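01/07/2019

Back at the bench after the break, and I promised Griet I'd get the equipment list out of my head and onto paper before she has to take it upstairs. So, a long entry, sorry to whoever reads this after me (probably Rigoberto, hello!).

The big question is still whether we buy the second arm this spring or hold off. Ximena is firmly for holding off, and after sitting with her most of the morning I'm nearly there myself. The Lergate quote is fair, but it covers the arm and controller and nothing else. The stand, the cabling and the guarding all come on top, and we'd be paying for a machine that waits for its turn while we finish the kitchen tasks in simulation anyway.

What we do need, and soon:

- fingertip pads, pack of 50 from Stumilex (we're on the last few, and I have been hoarding two in my drawer)
- a spare gripper cable, $100
- memory for the render machine, $300
- a real countertop section for the mock-up, $600 if we go with Devurgate, delivery included

The countertop is the one I expect to have to argue for. Ezequiel would happily use a sheet of painted board, and I do see his point, but the sim kitchen has a marble counter and I'd like the real surface to be somewhere in the same family before we start comparing grasps. Giorgia knows a yard that sells offcuts and will call them this week -- that could bring the price down nicely.

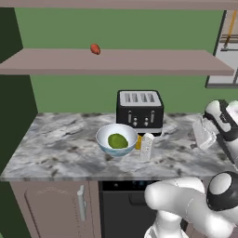

Props are the cheap part, thank goodness. A bowl, a carton, a few pieces of fruit and a toaster can come out of petty cash. Clear containers I want to think about more, because I'm not sure our depth camera will cope with them, and I'd rather borrow a couple before buying a whole set.

Shukla still hasn't answered about the service contract. I'll try them again tomorrow, by phone this time.

To do: ask Griet if the memory can go on last year's leftover money. Give Rigoberto back his torque wrench.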